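Week 3: keeping your place (how to write a field notebook)

Right, settle in. Last time we did interviews, and most of you came back with lovely quotes and no clue where you'd been standing when you got them. I did the same in my first year! So today is all about notebooks, and mostly about rooms. A room is the hardest thing to get down on paper, I find, a lot harder than a person talking.
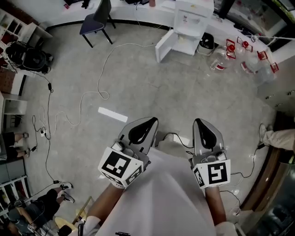
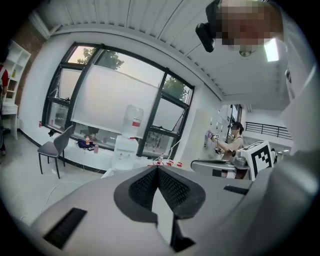

A floor with cables on it, and a white ceiling with ridges.

My own rule is two passes. The first pass is quick and ugly: single words, arrows, a scribbled plan with the door marked. Don't try to write sentences. The second pass happens the same evening, before you've told anyone about your day, and that's where you write it out properly – aim for 300 words. If you leave it until the morning you'll start tidying, and tidy notes are no use to anyone (I've got a whole shelf of them from my time in Bielecka and I can't get a single paragraph out of the lot).

Look up and look down, by the way. Beginners write everything at eye level. Ok-hee Oh has a good chapter on this in the reader, where she spends pages on the lino in a bus station waiting room, and by the end you know exactly who waits there and for how long. Read that one first. The Tae-yang Do piece is harder going, so skip the middle if you get stuck and come back to it after the seminar.

A few odds and ends. Write on one side of the page only. Put the time in the margin whenever you sit down or move. Keep your opinions in square brackets so you can find them later – mine are usually rude, and usually about the tea. And please number your pages, I dropped a loose-leaf pad down the stairs once and never got it back in order.

For next week: pick a room you don't know well, sit in it for an hour, and bring me both passes. The second can run up to 875 words but no more, I do have to read them all! Bring the scruffy pages too, coffee rings and everything. We'll swap in pairs and try to draw each other's rooms from the notes, so bring a pencil.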